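10/27/23

Gelatin sizing, second go with the Tristis sheets

Finally got the size to behave! The March attempt left us with a stack of paper that buckled, stuck to itself and took ink like a paper towel, and I had half decided that surface sizing was something people did in old mills and should stay there. Very glad I let Pejman talk me into another try.

Quick recap for anyone coming to this page cold. Tristis is our cotton and flax mix, beaten long in the Norner and couched onto old wool blankets. It makes a lovely sheet with a good rattle, but straight off the drying boards it is waterleaf, meaning no size in it at all. Touch a wet pen to it and the line spreads out into a little fern. Pretty, but no use to Golnar Nouri, who wants to letter on it.

The bath

Weighed the gelatin dry and let it swell in cold water before any heat went near it. Last time I dumped it into warm water and spent ages chasing lumps, so please, whoever does this next, let it sit until the grains look fat and glassy. Then the pan goes over hot water (never straight on the burner) and gets stirred slowly with the flat paddle.

Bath made up at 700 ml of water to 4 g of gelatin for the weak batch. I went in expecting it to be too thin to do anything, and it's plenty for a drawing paper. The stronger batch was mixed by eye from what was left in the jar, which I regret, because it gave the best writing surface of the day and I can't repeat it exactly. Golnar has already been rude to me about this. Scale next time.

Strained both through the nylon mesh. Worth doing twice. The skin that forms on top as the bath cools will leave a shiny patch on the sheet wherever it lands, and you don't see it until the paper is dry and you tilt it toward the window.
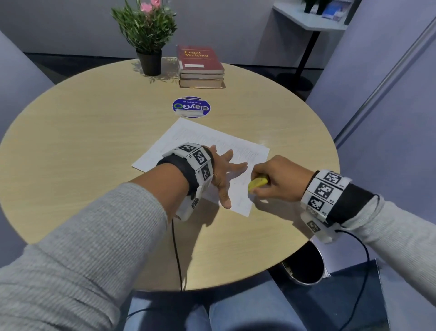

Dipping went so much better with the shallow tray. Slide the sheet in at an angle, one edge first, and let it sink on its own. If you push it down you trap air underneath and the bubble stays unsized. Esmaeil found that out on his first sheet, then did the rest of the pile more neatly than I've ever managed. Lift by two corners, let it drain until the drips slow, then onto the felt.

Some sheets we left in longer to see whether it mattered. As far as I can tell it doesn't, once the paper has gone evenly translucent. What did matter was the temperature of the bath. When it cooled, the gelatin sat on the surface and dried streaky. Keep the kettle going and top up the outer pan before you think you need to.

Pressing

Light press only, between clean felts, and out again fairly quickly. In March we left the stack under full pressure while we had lunch, and that is how we got the brick. (The brick is still on the shelf over the sink if anyone wants to see it. I'm oddly fond of it.)

Interleaving helps. We used the thin polyester stuff from the Fleredmont order between every sheet, and they all came apart clean — not one torn corner. I could have cheered. I may have.

What I look for when the sheets are dry:

Rattle. Hold a corner and shake. Sized paper sounds crisper, almost metallic. Waterleaf sounds like cloth.

Lick test. Tongue on a corner. If it sticks to the tongue, not enough size. Undignified, but the old papermakers swore by it and so do I.

Pen line. Dip pen, iron gall ink, a slow stroke and a fast one. Look at the edges of the slow one with the loupe.

Water drop. One drop, left alone, and see whether it sits up or soaks in.

Rubbing. Soft pencil, then take it off again, and see whether the surface comes up fuzzy.
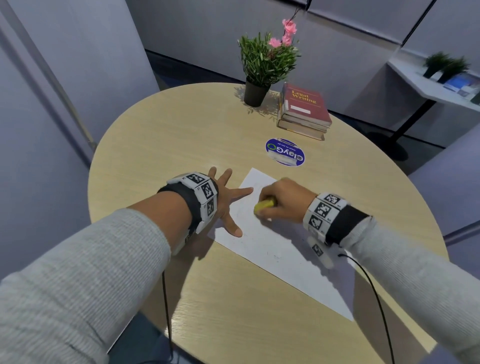
Results so far

Unsized: feathers badly, drop vanishes, sheet drinks anything you give it. No surprises. I still like the feel of it best, and it would be beautiful for relief printing if we dampened it properly.

Weak bath: slow pen line a touch soft at the edges, fast line clean. Drop sits for a good while before it starts to spread. Takes a wash of watercolor evenly and gives you time to move it about. This is the one I'd hand to a painter.

Strong bath: wonderful under the pen. Crisp hairlines, even on the upstrokes, and the ink stays a proper black instead of sinking to gray. It's a bit stiff, and if you fold it sharply you can hear the surface crack, so I wouldn't bind with it.
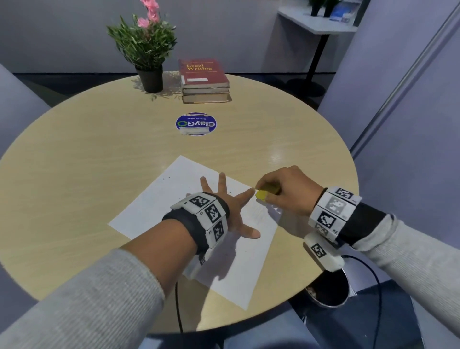

Faint pencil marks on the sheet, small yellow block in the right hand.

One thing I'd forgotten is how much the paper changes as it rests. Gelatin keeps hardening for a while after it feels dry. Esmaeil wants to put some sheets away in the plan chest and pull them out later for a second round of pen tests, and I think he's right. I've penciled the batch on the back of each, bottom right corner. Please don't use them for shopping lists.

Alum

Left it out this time. I know the old recipes call for it, and it would slow down mold in the bath and toughen the size, but it brings acid with it and I'd like these sheets to outlive me. The price is that the bath won't keep. Whatever is in the fridge tomorrow should go down the sink, with lots of hot water behind it. If it smells like a barn, you waited too long. 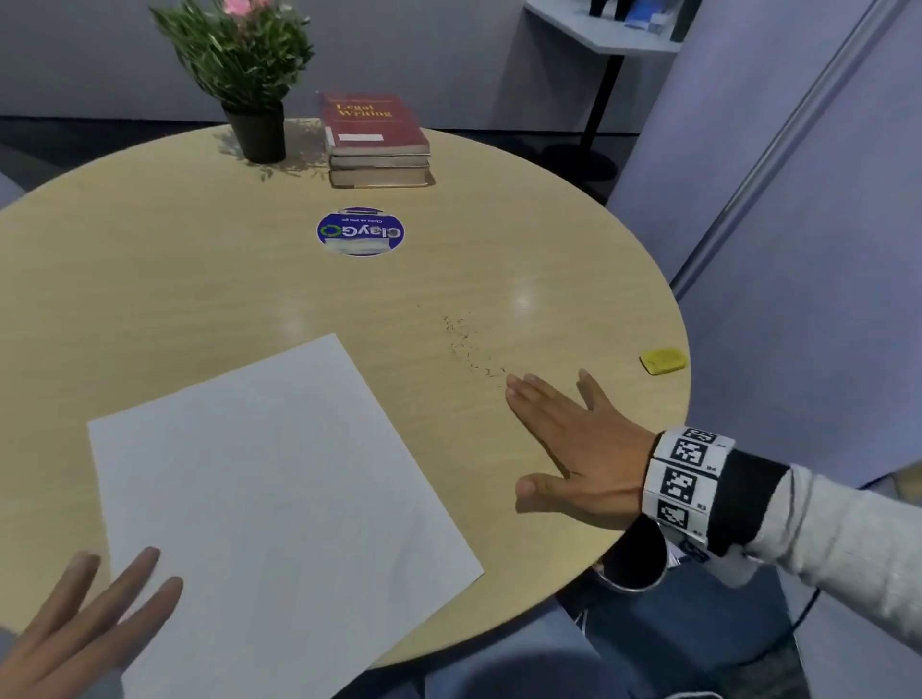
The other question is scale. The tray takes a sheet at a time, which is fine for a day of testing and hopeless for the edition Pejman has in mind, up to 200 sheets. He thinks we could hang a handful on a rack and lower them in together, with spacers so they don't kiss. I'm all for trying it! We'd need a deeper vat and some way of holding the heat steady, and the rack would have to be stainless or the iron will spot the paper.

To do

Rinse the mesh now, before the gelatin sets in it.
Order gelatin, same bloom strength as before. Pejman has the number.
Wash the felts in plain water, no soap.
Mix the strong batch again, properly weighed, and write it down here.
Set aside a few weak-bath sheets for Golnar to try with gouache.
Ask Esmaeil where he put the good loupe.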